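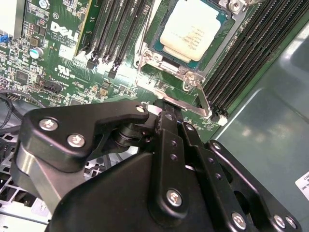
Search this site Enter keyword Go

Progress report to the Pokovell Fund
Evening computer courses for adults, Kalstead
14 May 2023

This report covers the period from the start of the courses in September until now. The spending table was sent separately and is not repeated.

Enrollment
In our application we planned for 200 learners. At the date of this report 156 have enrolled. The difference comes mostly from the winter months, when the late bus from the east side of Kalstead was canceled and many people had no way to go home after the lesson. From February we moved the beginners' group to the afternoon, and enrollment in that group became better. The evening group stays small. We do not wish to close it, as it is the only one that people with day jobs can attend.

Teaching
The beginners' course follows the plan you approved: typing, e-mail, filling in forms, and safe use of the bank. We made one change. The lesson on printing was too early, and learners forgot it before they needed it, so it is now joined with the lesson on forms.

The second course is about what is inside a computer — memory, processor, expansion cards — and how to decide if an old machine is worth keeping. It was offered as an extra, and we did not expect that it would fill up first. It now has a waiting list of 14 people.
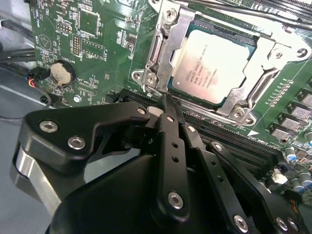 The Juntunen adult school, our partner for this course, has written that the lessons are good but the handouts are too difficult, and that several learners stopped reading them after the first page. It asks for shorter sentences and for a word list in at least two languages. We agree with this remark. The first 2 handouts are already rewritten, and the others will be ready before the autumn term.

Attendance records
Until March we kept attendance on paper, and some sheets for the evening group are missing. Now all records are kept in Hokudeck, and the teacher enters them at the end of each lesson. For this reason the attendance figures before March should be read with care. We can send the remaining paper sheets if the Fund wants to see them.
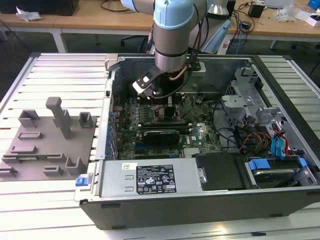

Rooms and timetable
The rental agreement for the classroom ends in August. The owner is willing to continue, but at a higher price which is not in the present budget. We have asked the town library for a room on two afternoons a week and wait for an answer.

Requests to the Fund
We ask for permission to move the unused part of the travel line to translation of the word lists. We also ask if the final report can be delivered one month later, so that the results of the summer group can be included.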